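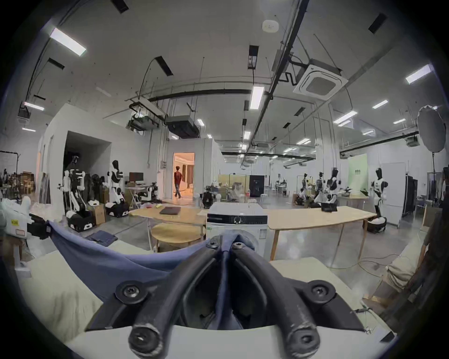 Drivers wanted for the Flestonent road survey

Do you drive the Rurkex ring road most weekdays and come home with opinions? Florow would like to hear them, within reason.

We need 280 motorists to keep a log of delays, potholes and repair bills for eight weeks from October. It takes three minutes a day, or longer if you met the Nic Giolla roundabout.

You must hold a full licence, own a car that still has most of its suspension and be able to tell a pothole from a speed bump. Taxi drivers are welcome but the comments box has a limit.

We pay expenses, though sadly not for tyres. Apply to Mairéad Lynch at Florow by Tue 29 September.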